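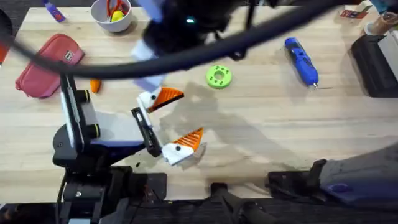

*Big table, main room, Brovham unit*

October 22, 2021

Fall walk-through before the heat goes on. I did this one alone with a coffee in hand, so forgive the handwriting-turned-typing!

- [x] **Smoke alarms** – all 6 chirped when I pushed the button. The hallway one is LOUD.
- [x] **Extinguishers** – both needles in the green. Tag 363 is so faded I had to use my phone light.
- [ ] **Back exit** – door sticks (again). You can get it open with a hip, but I don't love that. Jirudico quoted us for a new threshold and I'm still waiting on a date.
- [x] **Exit signs** – lit, and the battery test held.
- [ ] **Water heater** – slow drip at the relief valve. I put a pan under it and called Skuta.
- [x] **First aid box** – restocked, 21 bandages, new eye wash. Somebody keeps taking the tweezers.

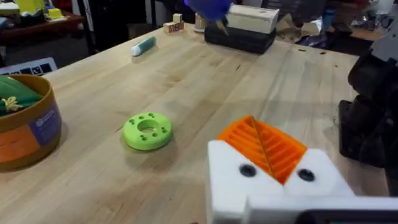 Sanna wrote back that the drip was there last October too, and she'd rather we replace the valve than keep emptying a pan. Fair enough, I've added it to the Skuta visit.

- [ ] **Space heaters** – 2 found, one with a nicked cord. I cut the plug off so it can't sneak back into use.
- [x] **Breaker panel** – clear in front, labels readable

Still to check: roof hatch, outside light by the bins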